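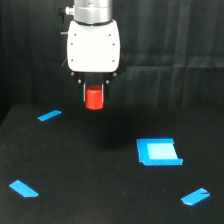 *Fig. 4. Block held above the table, taped square to the right.*

## 5. Collecting demonstrations for the block task

This section covers the recording stage of the Rono placing study. Finish the camera check in section 4 before you start.

1. Put down the blue tape markers and the taped square. Press the edges flat.
2. Start the recorder on the Shen workstation and choose the task "place-square".
3. Stand the red block on the table, clear of the square.
4. Open the fingers fully and move the arm to its home pose.

**Caution:** keep hands off the table while the arm is enabled. Use the stop button before you move the block.
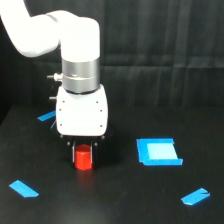 5. Lower the gripper slowly over the block and stop when the fingertips are just clear of the table. If they touch, the force reading jumps and the episode has to be thrown away.
6. Close the fingers, wait 2 seconds, then lift.
7. Carry the block to the square, lower it and open the fingers.
8. Press **Save** if the block is fully inside the tape. Otherwise press **Discard**.

Record 80 episodes for each start area. The full set for one policy is 400 episodes, so plan for several sittings – tired operators make jerky paths, and the policy copies them.

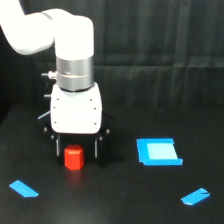
**Should failed grasps be kept?**
Keep them only if the operator recovers and places the block within the same episode. Vusov, the training script, treats every saved episode as a success.

### 5.1 Resetting between episodes

1. Send the arm home with the fingers open.
2. Move the block to a new spot and turn it a little.
3. Check that the square is empty.
4. Wait for the green light in the recorder window.

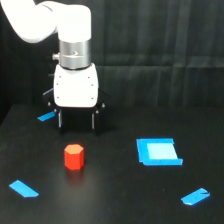

The Brosside group wrote that they had skipped the turning step at first, and that their policy then missed any block set at a new angle. They now turn it before every episode and have asked for a reminder in the recorder window.

**Note:** back up the data folder after every 12 episodes. The recorder does not warn you when the disk is full.

Go on to section 6 to train the policy.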